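Teaching by Demonstration: Handout 4
Collecting pick demonstrations from a bin, by hand and by remote
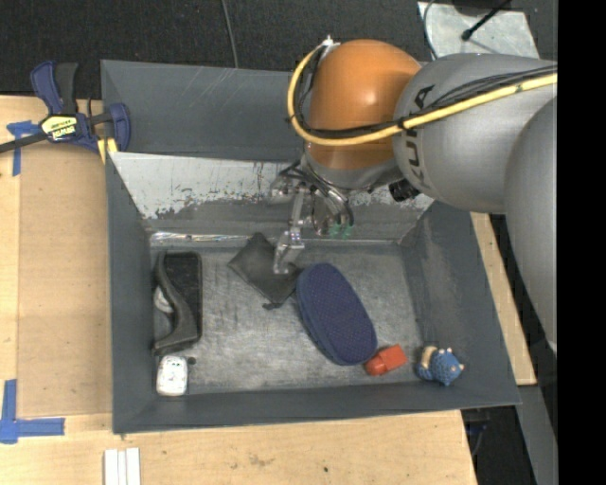
Before you touch anything

Read the whole handout first. Last March a group skipped to the recording section and produced a beautiful set of demonstrations in which the gripper was never once told to close. They were graded on enthusiasm.

The task is dull on purpose. Assorted things lie in a gray bin, and the robot has to take one out. You have been doing this since before you could talk, which makes you a poor judge of how hard it is. A soft pouch folds when pushed. A hard case slides. A crocheted toy does whatever it likes, and if it is lying in a corner the walls get a vote too.

Two ways to show it

Hand guiding (kinesthetic teaching, if you want to sound expensive) means you put the arm in its compliant mode and move it yourself. You feel contact directly, so your approaches tend to be gentle. The drawbacks are that your arms get tired and that you are standing in the camera view. A policy trained on those images may decide that a graduate student's elbow is a necessary part of grasping.

Remote control means you stay behind the line and steer with the handheld controller. The images are clean and the robot's motion is the robot's own. You lose the sense of touch, though, and for your first few tries you will stop well above the object, wait, drop a little, wait again, and then go straight into the floor of the bin. The floor has scratches enough already.

We use hand guiding for the first lab and remote control for everything after that. The Drulter logger records both in the same format, at least according to its manual.

What gets recorded

Joint positions, tool pose, gripper command and the fixed camera, all on one clock. Your intentions are not recorded. If you hesitated over the pouch because you were thinking about lunch, the learner sees an expert pausing over a pouch and will faithfully learn to pause over pouches.

For the same reason, choose your target before you press record. Changing your mind halfway gives a path that heads for the case, reconsiders, and ends at the toy. One of these is a curiosity. A folder of them averages out to a robot that reaches confidently for the gap between two objects.

Session plan

Each group records 25 demonstrations, and 21 of them must be usable. That allows you 4 failures, and most groups spend these before they find the slow-speed setting.

1. Check that the bin clamp is tight and the bin sits where the tape says it should.
2. Run the arm through its range with the gripper empty and watch the cables at the wrist. If anything pulls, stop and call the instructor.
3. Arrange the objects. Let some of them touch. A tidy row, evenly spaced, teaches the robot to work in a shop window.
4. Record one pick. Approach, close, lift clear of the rim, hold, stop recording.
5. Write down the target and the outcome while you still remember them.
6. Rearrange and repeat. Swap operators partway through – people have handwriting in this, and the learner will copy yours, flourishes included.

Failures and near misses

Keep the failed runs, labeled as failed. The Cellwood exercise in the second half of the course needs them. A slip followed by a calm second try is worth more than another perfect pick, as it shows the learner what to do once things have gone wrong, and they will.

Please do not fail on purpose. Staged clumsiness is easy to spot and painful to watch.

Reading

Camacho notes, section 27, on drift between demonstrated and executed paths. The first half is useful. The second half is mostly a quarrel with the first.

To hand in

The labeled recordings and one page on how your hand-guided paths differ from your remote ones. Upload to the Pestgate folder by 18th August. The folder closes itself and does not take appeals.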